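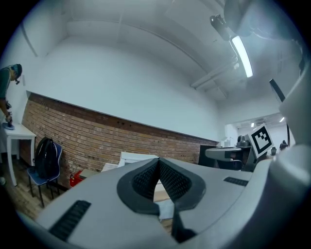 Why does a room need a plan before any work is set up in it?
A room already has fixed parts, such as walls, lights and pipes, and these decide where tables can go and where people can stand. A plan puts those parts on paper first, so the furniture is moved once.

Chapter 5
Reading a Workroom

Most workrooms were built for some other use. The people who move in have to read the room before they can arrange it. This chapter covers the fixed parts of a room: the walls, the ceiling, the lighting and the floor. Chapter 6 deals with tables and storage.

Start with the walls. Many older rooms have brick on the lower part and a plain painted surface higher up. Brick takes knocks well, and it can be left bare. Paint shows marks sooner but reflects more light, and white reflects the most. Draw each wall on its own sheet and mark where the surface changes.

Next, look up. Pipes and light fixtures are easy to leave off a drawing, and they matter later when shelves or tall cabinets go in. 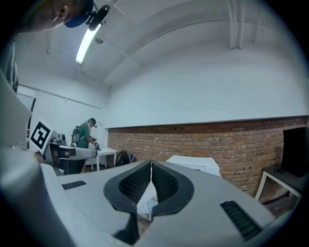
Figure 5.2 Brick below, white wall and ceiling above, with a small white table in use.

A small table can be placed almost anywhere, but the person using it needs space too. Someone who leans forward to work takes up more floor than someone standing straight, and a backpack adds to that. Measure with a person at the table.

Ashok Rajput used this method when he laid out the Nautiyal workshop in Trovunholm. His first drawing showed only walls, doors and lights. Tables were added on a second sheet, laid over the first, and moved until each one had good light and a clear way to the door.

Key terms: fixed part, wainscot, ledge, clear floor, overlay

Before you read on, choose a room you use often. Draw its fixed parts from memory, then go back and check the drawing against the room. Keep both sheets for the exercise on page 200.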